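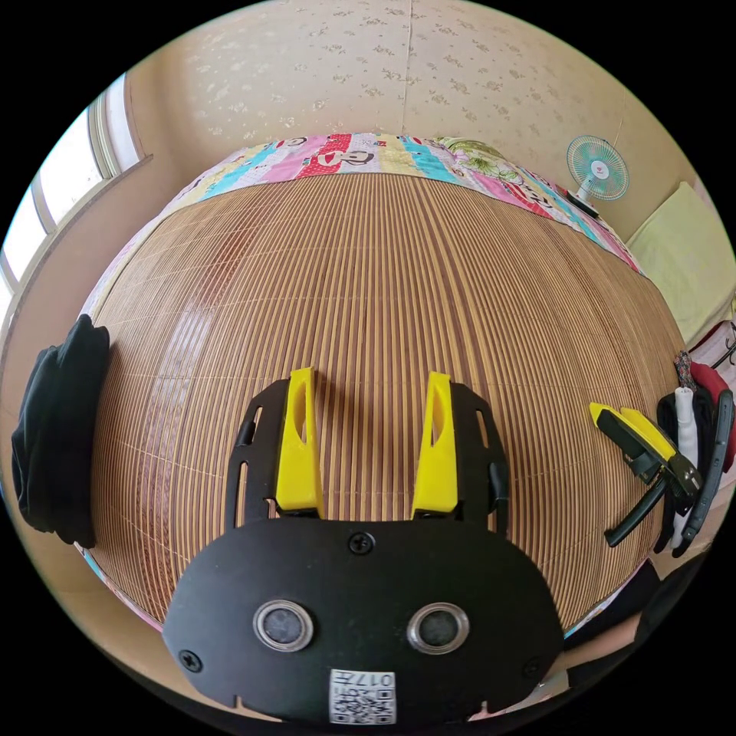
Figure 3. Bamboo sleeping mat on a bed, with slats in light tan and reddish brown.

4.2 Do bamboo mats change how bedding is handled?

The claim that a hard slatted mat makes a bedroom easier to keep in order has been repeated often, most firmly by Kairys and Mets in their Gostivberg survey. We doubt it. Their 547 households were asked whether they found the mat "convenient," and 498 said yes. People who have bought a mat and kept it on the bed are likely to say so. The survey did not ask what they compared it with, or who in the home did the folding.

Our own diary records from Zarkovport give a less tidy result. Of 518 entries that mention folding, 221 name the bed as the work surface. The rest name a table, a chair, the floor, or no surface at all. Several diarists wrote that thin cloth slid on the slats. Others wrote that it caught between them. Both complaints cannot be put down to the mat alone, and we did not record slat width, so we leave the matter open.

Pärn has argued that folding in small bedrooms is mostly done in the air, with the cloth held up by its edge or middle and the bed used only at the end. This is a better fit to the diaries, though her sample was small and drawn from one apartment block. If she is right, the surface under the cloth matters much less than the mat sellers suggest.
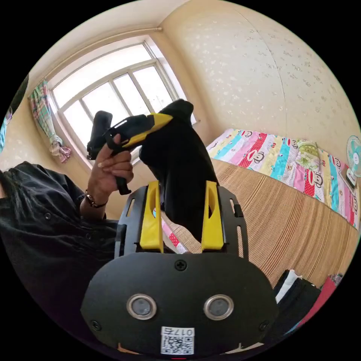

Figure 4. Black fabric held up in a bunch in the corner of a small bedroom, beside a large paned window.

A bunched cloth also shows why the usual measure, "time to fold," is weak. Folds hide one another, and two coders may disagree on when handling stops and folding starts. Kuusk's reply to this point, that coders improve with practice, does not tell us what they are agreeing on. We therefore report surface and posture separately in Section 4.3 and give no single score for ease.

Related articles
Jankauskaitė, B. Where the laundry waits: chairs, beds, and floors
Kuusk, L. Coding cloth: a reply to critics
Pärn, A. Folding without a table
Kairys, G., and Mets, G. Summer mats in Gostivberg homes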